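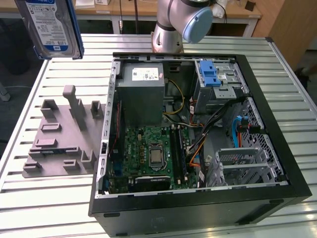 Drollow records hard drive swaps to train its repair arm

41 shares | 6 comments

Drollow, a small company that refurbishes office computers, has started building its own collection of recorded examples to teach a robotic arm how to handle hard drives. The company said in March 2026 that it plans to gather 500 complete recordings before it trains the first version of the system.

The work takes place on a slatted aluminum table in the company's workshop in Cledenia. A desktop tower is laid on its side with the side panel off, and the arm is mounted behind it. An operator guides the arm through the job from start to finish while the position of each joint is saved along with video from a fixed camera. Each of these runs is called an episode. The learning system will later be given the episodes and asked to produce the same kind of movement without an operator.

Hard drives were picked as the first part because they come out of every machine the company takes in. They have to be removed before anything else can be sold or recycled, and the job is done by hand today.

"It is a dull job for a person and a hard one for a machine," said Orathai Rattanakul, who runs the recording work at Drollow. "The drive has to go in straight. If it is tilted a little at the wrong moment, it catches on the cage and you have to back out and try again."

Those second tries are being kept. Rattanakul said the team threw away its first 30 episodes after finding that they were too clean. The operators had practiced so much that they almost never missed, and a system trained on that material would have had nothing to go on when a drive caught on the metal. Operators are now told to carry on after a miss and finish the job, and the episode is saved with a note saying where the trouble came.

So far the team has 342 usable episodes. A good operator can record 10 in an hour, although the pace drops when the tower is changed or turned. The position of the case on the table is shifted between runs so that the system does not learn a single fixed spot.

Cables are the main source of trouble. The towers are recorded with their cabling in place, and the loose runs never sit quite the same way twice. Kornél Bognár, who operates the arm on most days, said he had learned to come in from higher up than he would with his own hand.

"With your fingers you just push a cable aside and you don't think about it," Bognár said. "With the arm you feel nothing. You are watching the whole time, and after an hour your eyes are tired before your hands are."

Operators work in short sessions for that reason and trade places with whoever is checking the recordings. The checker watches each episode at double speed and marks it as kept, kept with a note, or dropped. An episode is dropped if the camera view is blocked during the insertion or if someone reaches into the work area.

A gray 3D-printed plate with raised blocks, brackets and posts lies on the table next to the tower. The team has reprinted its plates several times since the project began – an early one warped and had to be thrown out.

Drollow is paying for the recording work itself, with help from Ekinci, a parts dealer that buys many of its used drives. Ekinci has asked to see the trained system before deciding whether to put more money in. Neither company would say how much has been spent.

A second site in Parholm is expected to begin recording in September with a different set of towers. Rattanakul said the aim there is to find out how much of what is learned on one kind of case carries over to another. The drive cages in older office machines vary a lot, she said, and some have latches that have to be pressed before the drive will move.

Memory modules are next on the list, but no date has been set. They need a firmer push than drives do, and the team has not settled on how the arm should hold them.

For now, refurbishing at both sites goes on by hand. The arm has not been used on any customer's computer, and Rattanakul said that would not change this year. The towers being used for the recordings are retired machines that were already due to be taken apart.

6 comments | 41 shares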